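I spent most of August recording demonstrations for Hindar, which is what Eleni Stojanović called our two-arm setup before anyone could think of a better name. The job is to show the robot a kitchen task by driving it through the motions ourselves, and then train on the recordings. We do it in simulation first. Resetting a simulated kitchen takes one key press.

Each arm has its own hand controller. You squeeze to close the gripper and let go to open it. I found the left hand much harder than the right. My first 100 recordings were poor, mainly because I kept stopping to think, and the pauses end up in the data along with everything else. Todor Radulović went through them with me and we threw most of them out.

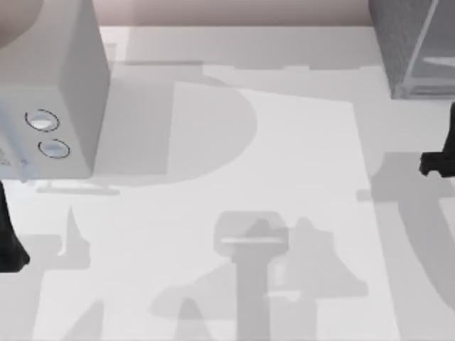 The view from straight overhead is good for lining up left and right and bad for height. I got into the habit of watching the shadows on the white tabletop to judge how far down a gripper was. Zorica Ristić uses a second view from the side and is quicker than me, so I may switch.

We agreed on 500 good recordings before training anything. A good one has no long pauses, no bumping into the appliances, and both arms back out of the way at the finish. I do mine in the morning, as my wrists get sore by the afternoon and the movements go jerky.

Next is the same task on the real arms at Rendeslow. The controllers there are older and the left trigger sticks a bit.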